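Reading Rooms and Evening Hours: Use of the Branch Library in Cumcombe

Final report, Community Studies project
Submitted by Ásdís Hedegaard and Kaj Riis
Supervisor: Shiela Yap
3/14/20

1. Background

The Cumcombe branch library has kept the same opening hours since it moved into the former school building on Ravn Street. It closes at five on weekdays and does not open on Sundays. In May of last year the town council asked residents for comments on a plan to keep the reading room open until nine on two evenings a week. The comments were never published in full, and our group decided to look at the question independently.

The report covers who uses the reading room at present, what they use it for, and whether later hours would serve people who do not come now. It does not deal with the cost of staffing, which the council is studying separately.

2. Method

We used the branch's own visitor records, a short paper survey, and interviews. The door counter recorded 1,839 visits during the study period. Survey forms were left at the front desk and at the Gravberg bus station, where we hoped to reach commuters who pass the library after closing time. We handed out 900 forms in all. Interviews were held with 22 residents, most of them in their homes or workplaces.

The door counter does not separate people who enter to read from those who return a book and leave. Arnar Hafstein, the branch librarian, advised us to treat its total as a measure of traffic only, and we have done so.

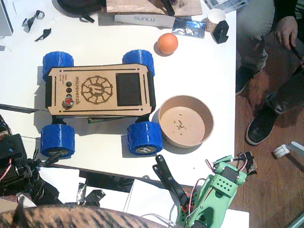 The survey had one further weakness. Forms left at the bus station were more often returned incomplete, usually with the second page blank. We kept the first-page answers and marked the rest as missing.

3. Findings

Daytime use is dominated by retired residents and parents with small children. Newspapers and the local history shelf were named most often as reasons for coming. Secondary school students come in the last hour before closing, and several told us that they had barely unpacked their books when the lights were switched off.

Commuters gave a different picture. Many had a library card but had not used it in over a year. Those who wanted evening hours asked for a quiet table and a working printer – very few mentioned lectures or events, although the council plan gives these a good deal of space.

Not all residents were in favor. Bergþóra Hafþórsson, who lives next door to the building, supported one late evening but was concerned about parked cars on Ravn Street, where the sidewalk is narrow and the Skelludus bus already has trouble turning.

4. Recommendations

We recommend a trial of one late evening a week during the school term, with the reading room and printer available and the children's section closed. The evening should be the same throughout the trial. Visits after five should be recorded by hand at the desk, with the purpose of each visit noted. Parking on the library side of the street should be reviewed with the neighbors before the trial begins.

The survey form and the interview questions are attached as Appendix A and Appendix B.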